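Weekend person wanted for our framing shop in Harries
Hi, I'm Branwen, and I'm after someone friendly to share the shop with me.
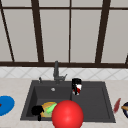 What you'd be doing
Mostly chatting to customers, helping them pick mats and colours, and wrapping up finished jobs. You'll learn to cut glass too - Siobhán Sheehan has been at it for years and she's very patient (more than me!). Mornings start at 8.30 and I make the first pot of tea.

Who I'd love to hear from
You don't need any trade experience. Neat handwriting is a big plus, as I still write up every order by hand, and you'll need to be okay lifting frames up to 100 cm wide.

Pay and hours
Casual to start, 72 hours spread over your first two months, and I'm happy to work around uni or kids.

How to apply
Drop a short note in to 54 Carnard Street, or pop it under the door if we're closed. I'd like to have someone started by January.

Branwen Jarman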